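Carpet wears from the bottom up. Grit that settles below the pile cuts the fiber at its base, and the damage shows months later as a gray lane that no shampoo will lift.

Derek Haworth, who maintains floors for an office block in Pickering, measures pile height each October with a steel depth gauge. Loop pile under desks lost 9 percent over the last test period. In the corridors the loss was closer to 60.

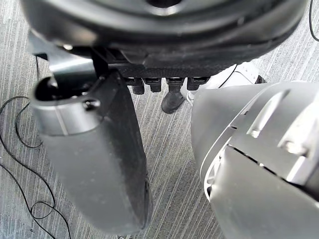
Density matters more than height. A short, tight pile keeps grit near the surface, where suction can reach it — a deep, open one does not. Haworth now specifies low loop for corridors and leaves cut pile to meeting rooms. Entrance matting takes up much of the remaining soil, provided it is vacuumed daily in wet months.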